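Bench Notes > Shemweta cell > Equipment planning

Aug 15, 2020

Went through the budget for the second arm with Lajos Fodor. We have 3871 left on the equipment line to last until the new year opens. The Prollville quote from July still holds, 719 for a spare gripper with wrist camera, shipping not included. I'd like two. Lajos says buy one, and put the rest toward mounts and a proper light.

He has a point about the light. Overhead tubes only, and the arm throws its own shadow right where we want to look. Brestbridge lists a diffuse panel for 60 and a clamp for 40. Ask whether the panel runs off our existing supply before ordering. If it needs its own, add that to the sheet.

Spare parts: fingers wear first on ours, then the cable at the wrist. Want at least one finger set on the shelf before we start the long Dusto runs. Screws we can get locally, don't pay the kit price.

Not buying this round: force sensor, second controller, the rolling base. Base can wait until we know which room we get.

Checked the wrist view on the current gripper before writing the camera spec. Fingers apart, nothing between them.
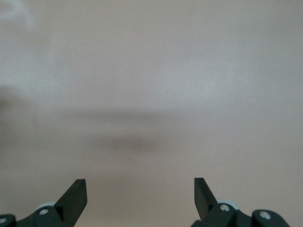

Wrist camera, gripper open over plain surface. Soft shadow just above the finger tips.

Both finger tips are in view and sharp, so I'm keeping the same camera position in the order. The spec should say so in words, and Lajos wants a drawing too.

To do:
- email Prollville, get shipping in writing
- panel supply question to Brestbridge
- measure table edge for clamp
- Lajos to send me the finger part number

Order goes in once the shipping figure is back.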